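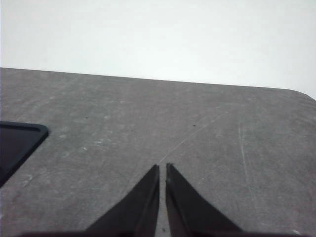 Hendness table, grey, used grade. Marks as shown.

Hendness Table and Fikatden Bowl, Ex-Hire Stock

We sell off our hire furniture and tableware each July, and this page covers the Hendness table in grey and the Fikatden bowl in sage. They are priced separately. You can order one without the other.

Hendness table, grey
Price: $108
Condition: used grade
Corners: rounded
Finish: matte, mottled grey
Colours left: grey only

Used grade means the top has been in service and has the marks to go with it. Expect pale scuffs, cloudy patches and wipe streaks, plus scratches fine enough that you may need to look across the surface to find them. The table shown has one long diagonal scratch and a fainter one that curves down the right side. Other tables in the batch will be marked differently. We do not fill, sand or recoat the tops before sale.

The mottled finish hides crumbs and small spills fairly well between wipes. Clean with warm water and a drop of dishwashing liquid, then dry with a soft cloth. Don't use steel wool or cream cleanser. Put a mat under anything with a rough foot, such as unglazed pottery or cast iron.

Legs are removed for freight and packed flat under the top. Assembly takes two people and the hex key in the box. Check the bolts again after a few weeks of use.
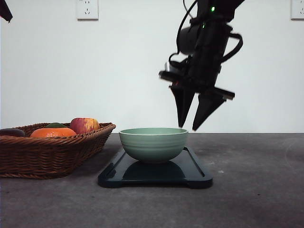
Photo: Prilatcombe

Fikatden bowl, sage
Price: $12 each
Material: ceramic, matte glaze
Shape: wide and rounded, on a short foot
Outside: subtle horizontal ridges
Colour: soft green, slightly lighter at the rim

A general serving bowl for salad, fruit or bread rolls. The ridges run around the outside and give you something to grip when passing it across a table. Colour varies a little from one firing to the next, so if you need a matching group, put that in the order notes and we will pick them together.

Hand washing is recommended. Cutlery can leave grey lines on a matte glaze, and bicarb on a damp sponge will usually shift them. The dark tray under the bowl is not included.

Pickup and delivery
Pickup is from the Kan warehouse, rear roller door. Bring a blanket and straps for a table, as we don't supply either. Metro delivery takes 3 working days and is to the ground floor only. Bowls ordered without a table go by regular post.

Returns
Bowls can be returned unused. Used-grade tables are sold as is, and marks on the top are not grounds for return. If a leg or bolt is missing, contact us and we will send the part.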